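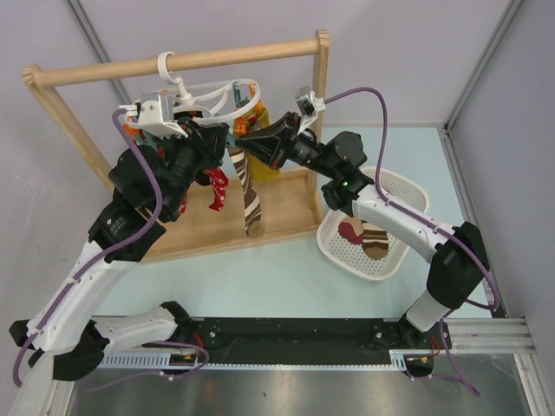
Page last changed: April, 4:10 p.m.

Wurivard Adult Education
Home Textiles and Laundry Care
Notes for Unit 6: Socks and other small things on the line

Instructor: Farhad Ghorbani
Room: Carmont building, laundry room on the lower level

Read before class. Bring socks. Clean ones, please, and at least one pair you would not mind ruining.

What this unit covers

Unit 5 dealt with shirts and sheets, where there is some decent agreement about what works. Small items are different. Almost every household manual has a paragraph on drying socks, and most of those paragraphs have been copied from each other for decades. I have tried to sort the advice into what I am willing to repeat, what I doubt, and what we can check for ourselves in the laundry room with a kitchen scale. The third group is the largest. You may disagree with my sorting. Several people did last term and one of them changed my mind, as noted below.

Terms

Sock hanger: a hook with a frame under it and small clips around the frame. The one at the top of the page is white plastic, with an oval frame, and hooks over the rod of a wooden rack. Some catalogs say "clip dryer" or "octopus." Same family of thing.

Rack: anything freestanding with a rod or rods. A single rod between two uprights is enough for a sock hanger.

Clothespin: used here for any clip that holds cloth by pinching. Color makes no difference to how a clip holds, whatever the pack says. The orange, teal and green ones on the hanger can be treated as equals until one of them drops a sock.

Cuff: the top of the sock, where the elastic is. Toe: you know this one.

Cuff up or toe up?

This takes up more room in the textbooks than it deserves. The usual claim is that socks must hang by the toe so that the clip never touches the elastic. The usual reason given is that the clip "damages" the elastic and that the weight of the water stretches the cuff.

Look at the two halves separately. A clip can leave a mark on a cuff, and a strong clip on a thin cuff can leave a mark that is still there when you put the sock on. I accept that much. The stretching claim is weaker. If the sock hangs from the cuff, the wet weight pulls on the cuff lengthwise. Elastic in a cuff mostly runs around the leg. I have yet to see a manual explain how a pull in one direction wears out elastic laid in the other, and the ones that try get vague very quickly.

The other side says cuff up, so that the opening stays open and air gets in. Fine, but a clip that pinches the whole cuff flat closes the opening. To get the supposed benefit you have to clip one layer only and let the other side fall away. Try both. People who say they clip one layer usually clip two when they are in a hurry, and I include myself.

My own position: toe up for thin dress socks, either way for everything else, and stop worrying. Marjan Mohammadi, who taught this unit before me, held out for toe up in all cases. Her argument was that water collects at the lowest point, and a cuff, being ribbed and thick, is already the slowest part to dry, so gravity should not be sending it more. That is an argument against her own method, as a student pointed out to her in class. She kept teaching it.

Spacing

I used to say spacing was overrated. I was wrong, or at least the scale said so. Last term's group hung the same socks crowded together and then spread apart, and the crowded ones were still heavier when we came back from the break. One room, one evening, one load, so please do not quote it as science. But it was enough for me to drop the line from these notes.

Long socks are where it goes wrong first. A long sock on a low rack can hang down toward the base, like the brown-and-white striped one on our page, and then the question is whether the end is clear of the wood. Check with your fingers. A damp sock lying against bare wood can leave a mark on one or the other. Short socks give you fewer problems, and I would put them in the middle and save the outer clips for whatever is long or thick.

Advice to leave every second clip empty should be looked at with some suspicion. It comes from companies that sell hangers. Skip a clip where two thick socks would touch. Thin ones can be neighbors.

Pairs

Should pairs hang side by side? Every manual says yes, to save time when folding. The time does not vanish, it moves: you match socks while they are wet and cold when you could be matching them dry and sitting down. If you find wet matching pleasant, go ahead. The one case where I would insist is a house with several people in plain black socks that are nearly alike. There, pairing at the hanger lets you see that one is missing while the machine is still open.

Balance

A hanger with one hook tips when one side is loaded more. Load opposite sides in turn. Start with the heaviest sock, then go straight across from it. Taking down follows the same order, and this is the part beginners skip. They clear one side, the frame swings, and the last wool sock ends up on the floor.

Hang the hook wherever you like along the rod as long as the rack stands steady. Books tell you dead center. A wide, flat base forgives a good deal, and a rack on thin crossed legs forgives very little. Push gently on the rod with one finger before you load anything. If the rack walks, move to the center and load less.

Keep the basket beside the rack at the same height if you can. A table does it. I was told for years that the basket belongs on the floor, "to protect the back by squatting correctly." I have watched a lot of people do laundry and have not seen much correct squatting.

Claims on packaging

We will pass these around in class. For each one, write down what you would have to measure to believe it.

Akar clip hanger: "100 percent mark-free." On which fabric? Held how long? The word "percent" is doing nothing here.

Vlachou folding hanger: "Tested for over 2,000 uses." A use might mean opening a clip in a machine in a warm factory. It probably does not mean a winter on a balcony. Plastic that has been in the sun for a few summers gets brittle, and the box has nothing to say about sunlight.

Carmont pins (no connection with the building): "Gentle yet strong." Ask them to pick one.

None of this means the products are bad. The Vlachou has been in our cupboard for several terms and I would buy it again. I would buy it for the hook, which is deep enough to stay on the rod when somebody bumps the table. The box does not mention the hook.

Exercise for the second hour

Work in twos. Each bench needs a rack, a sock hanger, a basket and the scale.

Weigh each sock damp and write the number next to a description you will recognize later. "Gray" is a poor description.
Hang one of each pair by the cuff and the other by the toe.
Keep both away from the heater. If one person's bench is nearer the window, say so on the sheet.
Weigh again after the break and once more before we leave.
Look at the clip marks and leave the sock alone for a few minutes before you decide whether they have gone.

Do not squeeze the socks between weighings to see how they are doing. Somebody always does, and then we have measured the squeezing.

Write down results that disagree with the notes. I would sooner have those than a sheet that politely agrees with me. If your two socks come out the same, that is a result too and should be reported as such.

Reading

Chapter 6 of the course reader, up to page 129. Skip the box on fabric softener, which contradicts the chapter it is in. We will come back to softener in the towel unit, where it does more harm.

For next time

Bring one towel that has gone stiff and one that has not, and try to remember how each was dried. Hang the exercise sheets on the hook by the door before you go. Late sheets can go in my box upstairs until 9 p.m.

F. Ghorbani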